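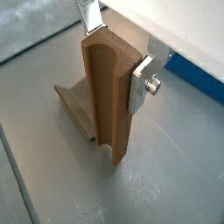 Sunday miles

29 December 2024

Out at 8:20, home by noon. Cold, light wind from the north, roads dry except under the trees at Clullside. I went the long way around the reservoir and came back over the bridge at Swai. Legs fine. Left knee a little stiff on the first hill and then quiet after that.

I wrote up the year's total when I got in. The goal in January was 3000 miles and I finished on 2483. There are two days left but the forecast is ice for both, and I don't ride on ice anymore. So 2483 is the number.

I know where the missing miles went. Most of June, for a start. I had the cough that wouldn't clear, and then the week it did clear the bottom bracket started creaking and the shop in Dellska had the bike for longer than they said. I walked to work that whole stretch. I got to like the walk, which surprised me, and I think it made me lazy about picking up the bike when it was ready. July was also thin. Too hot by the time I finished work, and I wouldn't get up early.

The fall was better. I had a good run of Saturdays on the Putel road, up past the gravel pit and down the other side, and I stopped bringing so much stuff. One tube, the levers, the small pump, a sandwich. I used to carry enough for an expedition. I also moved the saddle back a little in October and my hands stopped going numb. I should have tried that two years ago. I had spent money on gloves and bar tape instead.

Notes on the bike, before I forget:

Chain is worn past the mark. Replace it in January, and look at the cassette at the same time.
Rear brake pads have some life left. Front ones don't.
Back tire has a cut near the shoulder. It hasn't gone through, but I don't trust it for anything longer than a trip to the store.
The rear light drops to low when it's cold. It did it again today.
Wash the winter gloves.

I cleaned the drivetrain after lunch with the back door open and got too cold to finish the wheels. Soup, then I sat down with the map. There is a loop I've wanted to do for years, out through Putel, north to Dellska and home by the river path. I've ridden every part of it, but never joined up. I think the only hard section is the climb out of Putel, and it would come early, when I'm fresh. I'd like to do it in spring before the path gets busy with dogs and strollers.

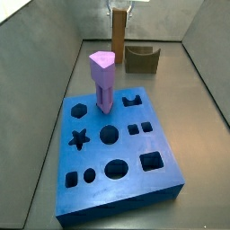
A reader wrote under my last entry to say that a yearly goal is too far away to be any use, and that I'd do better to ride 10 miles every day I can and let the total look after itself. They said they had gone after 4000 one year and spent all of December riding in the dark in bad rain, hating it, to get there. They got there and then didn't touch the bike until March.

I've been thinking about that on and off all day. I did feel some of it this month. Twice I went out only for the number, and both were poor rides — I can't remember a thing about either one except looking at the screen. Today I left the screen on the clock and it was a better morning.

On the other hand, I know what I'm like with no target. I would skip a wet week and then another. So I'll keep a yearly goal and leave it at 3000, and I won't look at the total except on the last day of each month.

Order the chain tomorrow. Brake pads too — check the size first.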